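1/ ok robotics class thread, since a couple of you asked what I've been doing with my evenings. our team is Prutbridge (four people, one good laptop) and the final demo is Saturday, January 16, 2021

2/ everything is in simulation this term. the task sounds so easy — get the arm to pick a bowl up off a table and put it back down somewhere else on the same table. that's it!! that's the whole project

3/ Rajeshwari Kandasamy wrote our grasp planner in December and it was great as long as the table had one thing on it. then we got the room layouts with, you know, stuff

4/ last night's batch was 1000 tries in the layout we call Tarell. nearly 7 hours. I fell asleep on the keyboard and typed a very long row of j's into our report

5/ start pose for the Tarell runs. bowl's the white one, fingers open. I've been arguing for coming in over the right edge so we stay clear of the plant and the lamp

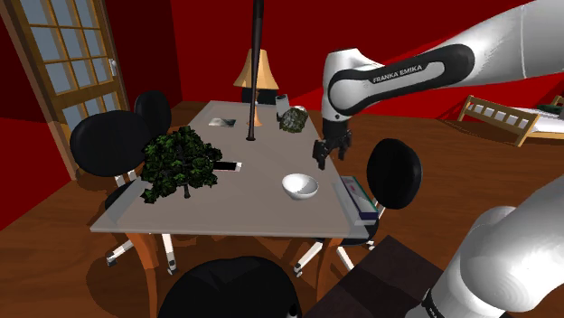 6/ Čestmír Matoušek wants to go in lower and slower. we're trying his version tonight, starting from seed 1371 so we can compare

7/ if anyone has tips on planning around tall skinny things please yell, my replies are open. also send snacks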